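Do the Holes in a Utensil Holder Really Do Anything?

People say a holder with holes keeps your chopsticks and spoons dry. Should you believe it? Maybe a little.

Water runs downhill. If it drips off a spoon, it needs a way out, and a hole gives it one. But a hole high up on the side can't help with a puddle lying on the bottom. Check where the holes are before you trust them.
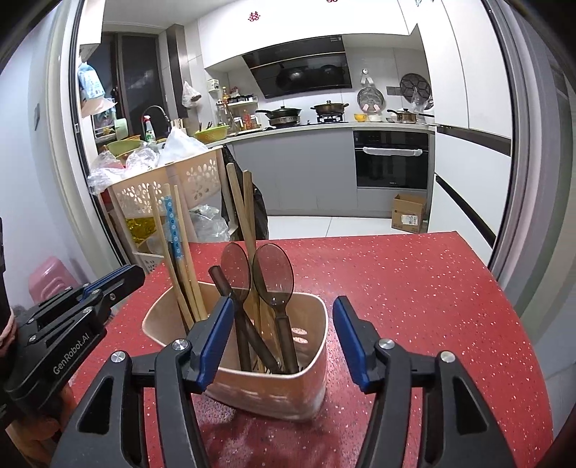 Wood is trickier. It soaks up some water, and no hole can pull that back out. Only air and time will. Plastic doesn't soak it up, so a quick wipe does the job.

Want to test it? Pour in one spoonful of water over the sink. Wait 40 minutes and look inside. Don't just take my word for it.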